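Giving up the second desk
Oct 10, 2021

I have been working from home long enough now that I stopped calling it temporary. In the spring I had two desks, one for the paid job and one for everything else, and I was proud of the arrangement for a month or so. Then both of them filled up with the same stuff and I spent my mornings carrying a charger back and forth.

So I sold one. It went to a student in Ovley for 75 dollars, and she took the lamp too. What I have left is a single wide surface, and the rule is that whatever is on it at the end of the day gets put away or gets thrown out. I follow the rule most days.

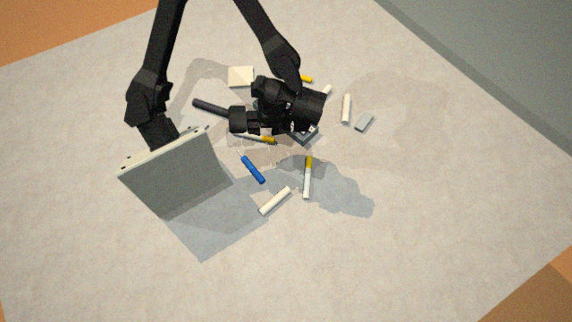

An open laptop and a spread of small things on a gray work surface.

The small things are the hard part. Paper is easy, you file it or you recycle it. But adapters, tape, spare keys, the little bag of screws that came with a shelf - they don't belong to any room. I tried a drawer organizer from Droto and sent it back because the slots were too narrow for anything but pens. Now I use two shoeboxes. One is for things I touched this week and the other is for everything else, and I go through the second one when it gets full.

Height turned out to matter more than size. My old desk was 80 centimeters high, which is too tall for me, and I had sore shoulders all last winter without connecting the two. The one I kept is lower. I also turned it so the window is on my left and not behind the screen.
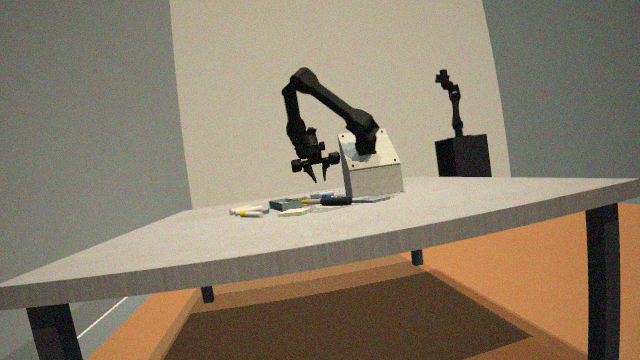
I did look at buying something new. There is a furniture outlet in Stovisby, nearly 90 minutes away by bus, and I went there on a day off and sat at every table they had. The best one was more than I wanted to pay and would not have made it up my stairs. I had a coffee and went home.

The remaining problem is cables. I have one power strip on the floor and it collects dust faster than anything else in the apartment. In November I plan to screw it to the underside of the desk, along with the router if the cord reaches. If it doesn't, the router stays on the bookshelf.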